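Speaker notes, wrist-view talk
December
By Irja Vuorinen

Open with the number, then take it away from them. The Gedard policy reports 535 successful grasps out of 551. Let people write it down. Then ask what was behind the hand in those runs. Same bench, same lamp, same bare backdrop. I don't doubt the count. I doubt what it tells us about Kurkness, where the planner has to work in somebody's actual room.

Pause. Admit we did the same thing last year with our own segmentation model and were pleased with ourselves.

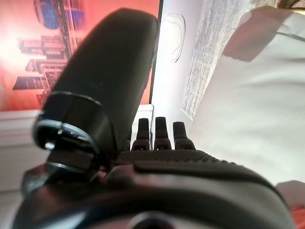 Self-masking is the part of the stack I trust least. Our filter is supposed to remove the hand from the input before the planner looks for free space, and it does this from joint angles plus a mesh. Fine on paper. But look how much of the view is hand: the thumb runs nearly to the top, and the dark shell fills most of the bottom. If the mask is off by a little along that thumb, the planner gets a thin black obstacle that follows it everywhere. Now look left of the thumb. The poster has dark towers on a red sky, so a filter that leans on color has dark shapes right next to a black thumb. On the other side it's plain white wall, and any method looks good there. Ask the room which side they'd choose for a demo.

Don't get drawn into the Damgaard question. They retrained on 3,000 extra views and say the problem went away. Maybe. They haven't shown the failures, and I'd want those before the average.

What we changed (keep this short, 2 minutes):
- mask comes from kinematics first, color only as a check
- if the two disagree, the planner slows down and logs it
- logs go to Groveo, with the raw view attached

The slowdown is annoying and people will say so. Agree with them. I still prefer it to a confident wrong mask.

If someone asks when it ships: no date. Go to questions.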